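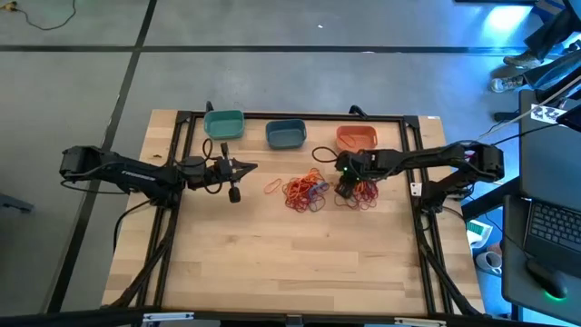 Ticket: Condolence messages missing from obituary page

Opened: Apr 19, 2024
Product: Porulik tribute module
Reported by: Xuelian Du, notices desk
Handled by: Lingyun Fang
Priority: high

Problem
The obituary of the retired newsreader Hjaltadóttir was published in the morning. Readers write that they left a message and it does not show. The counter under the article says 300 messages, but the page lists only the first 20. The button "Show more" does nothing.

Steps tried
1. Cleared the page cache. No change.
2. Opened the page without login. Same result.
3. Checked an older obituary from last June. It has 90 messages and all of them show.
4. Asked Chunhua Cui if the spam filter was changed. She raised the level before publishing, and so most messages went to the state "held".

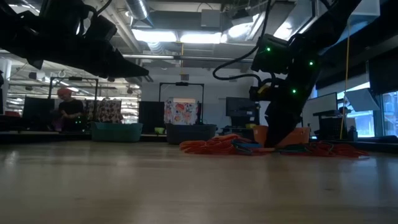
The counter includes the held messages and the list does not, so the two numbers cannot agree. I released the held messages by hand, except seven which were advertising. In the moderator view the label "held" is pale grey and very easy to overlook. I would like a strong orange for it, like the plastic bin that the arm on the right reaches into. Shaohua Li can change the colour in the style file.

Reply from Xuelian Du
Thank you, I can see the messages now. The family has also asked to correct the spelling of the home town, it is Wukadus with one k. Should I open a new ticket?

Reply from Lingyun Fang
No need, I corrected it in the article and in the short notice. The "Show more" button works again. I leave this ticket open until the label is changed.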